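Chapter 6
Gathering Demonstrations in Simulation

A policy trained by imitation can be no better informed than the examples it is given. Chapters 4 and 5 treated the examples as a fixed table of observations and actions. The present chapter deals with how that table is filled.
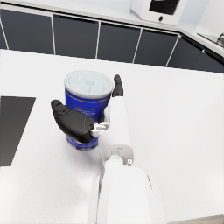 6.1 What counts as a demonstration

A demonstration is a time-ordered record of one attempt at one task, from a stated starting condition to a stated end. In the kitchen task used throughout this chapter, a simulated arm and hand must grasp a canister standing on a countertop. A single rendered view gives the position of the thumb against the canister, but it does not give the contact force, and parts of the hand are hidden behind the object. The record must therefore hold the joint angles and the commanded action at every step as well as the rendered views.

The worked data come from the Nyaga set, collected at Prirnthorpe with the Wusier simulator. It contains 400 demonstrations, divided among 18 starting layouts. Of these layouts, 14 are used for training, 2 for validation and 2 for the final test. The division is made by layout. If it were made by demonstration, near copies of the training examples would appear in the test set and the measured success rate would be too high.

6.2 Sources of error

Errors in simulated demonstrations fall into two groups. The first group belongs to the operator: pauses, needless corrections, and grasps that succeed by a route the operator would not repeat. The second belongs to the simulator. Contact between a padded fingertip and a curved surface is modelled only approximately, and a grasp that holds in simulation may slip on a real bench.

Pauses deserve particular care. A long run of near-zero actions teaches the policy to remain still, and once still it sees the same observation again. Section 6.4 gives a method for trimming such runs without disturbing the time base.

Failed attempts should be marked and kept. They are left out of plain imitation but are needed in Chapter 8, where a success classifier is trained on both kinds of record.

The reader should be familiar with the notation of Section 4.2 before going on. File layouts for the Skolville exercises are given in Appendix C.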